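2019年3月　开发笔记　Clutside 第二章

今天主要做三件事：存档的问题，地窖的对话，还有 Macedo 的钥匙谜题。我把过程写得细一点，因为上次我休息回来，自己看不懂自己的笔记。中文里有写错的地方，请大家直接改，不用问我。

一、存档

Keisha Sorensen 上周报告，说在地窖门口存档以后再读取，主角会站在门的另外一边，而门还是锁着的。玩家这样就可以跳过整个第二章的前半部分。我用她的存档试了，第一次没有出现，第二次出现了。后来我发现要先打开背包，再关上，马上存档，才会出现。

原因是这样：背包关闭的时候，游戏会把主角的位置写一次，但是写的是“目标位置”，就是玩家最后点击的地方，和主角现在站的地方不一样。如果玩家点了门后面的地板，主角走不过去，可是目标位置留在那里了。读取的时候游戏相信这个数字。

我改成存档时只写现在的位置，目标位置清空。改了以后试了26次，没有再出现。旧存档还有问题，我没有处理。我的想法是读取旧存档时检查一下，如果门是锁的而主角在门后，就把主角放回楼梯下面。这个要问 Keisha，她可能觉得有更简单的办法。

二、地窖的对话

Avosby 这个人物现在说话太多。第二章的脚本一共有184句，其中54句是他的，而他只出现在一个房间里。我从头读了一遍，很多句子是为了解释去年10月那个版本的剧情，那个剧情我们已经不用了。比如他说“信是从北边的码头来的”，但是现在没有码头，信是玩家在琴盒里找到的。

我先删了提到码头的全部句子。他问主角名字的那一段我留下了，虽然有一点长，我觉得这里他害怕的感觉写得很好。还有一个地方要注意：如果玩家先和钟表匠说话，再来找 Avosby，他会第二次介绍自己。条件写反了，已经改好。
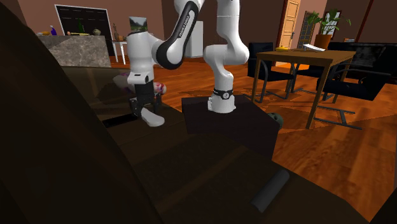 渲染画面：机械臂，臂上有 FRANKA EMIKA 字样

三、Macedo 的钥匙谜题

这个谜题是：玩家在 Macedo 旅馆的柜台拿到三把钥匙，每一把的形状不同，墙上的画给出提示，告诉玩家应该用哪个顺序。测试的人里面，大部分没有看画，他们就一个一个地试。三把钥匙只有六种顺序，所以试一试很快就开了，画变得没有用。

我想过两个办法。第一个是加到四把钥匙，顺序就多很多，但是一样可以慢慢试，只是玩家会更生气。第二个是把顺序去掉，改成日期：画的角上有画家写的年份1783，玩家要在锁上转出这个数字。这样试是不现实的，必须去看画。缺点是要重新画锁的特写，还要做四个能转的数字轮。

我倾向第二个办法。今天下午做了一个很简陋的数字轮，只有文字，没有图。点上半部分数字增加，点下半部分数字减少。手感还可以，但是从9到0的时候动画方向是反的，看起来像倒退了九格。我在动画里加了一个判断，现在方向对了。

年份的字在画上现在太小，在低分辨率下看不清楚7和1的区别。需要给画也做一个特写，或者把7写成中间有一横的样子。后面这种比较省时间，而且和旅馆的风格也合适。

四、其他小事

楼梯的脚步声还是木头的声音，但是地窖是石头楼梯。我在声音表里没有找到石头的，可能是当时没有导入。

工具从 Drakico 换到新版本以后，中文字体的行距变大了，对话框里第三行会超出去。暂时把字号减小一号。菜单里没有受影响。

打包时间变长了，现在要将近两倍的时间。怀疑是音乐文件没有压缩，还没有确认。

五、没有做完的

旧存档的检查，等 Keisha 回答。
Avosby 删句子以后，配音表的编号要重新对一次。
数字轮的图，大小先按照旧锁的特写来画。
Macedo 柜台的三把钥匙如果不用了，背包里的图标也要拿掉，另外第三章有一句对话提到“最小的那把钥匙”，别忘记改。

测试用的版本放在共享文件夹里，文件名后面加了“轮”字。打开以后按F5直接到旅馆大堂，不需要从开头玩。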